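July, 14:30. Bead threading, bimanual, station 4

Teleop by Hervé Gaillard, logging through Hireo. Target for the set is 197 episodes; 18 kept so far. Wrist views saved with the head view this time - the cord end is too small to label from the head alone. Cubes get moved between episodes, back row of objects stays put. Still no agreed rule for when a grasp on the cord counts as stable.

Head, wrist and head views, same station:

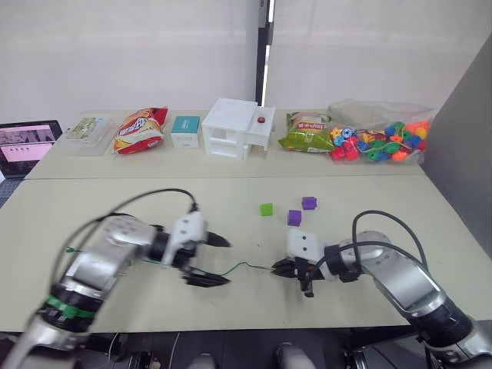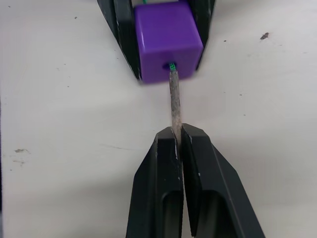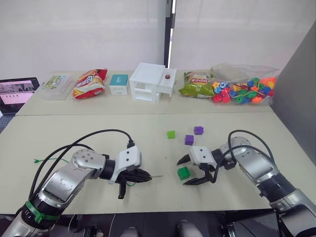
To do

Trim idle time at episode start. Ask Hervé for the Plultevow export settings.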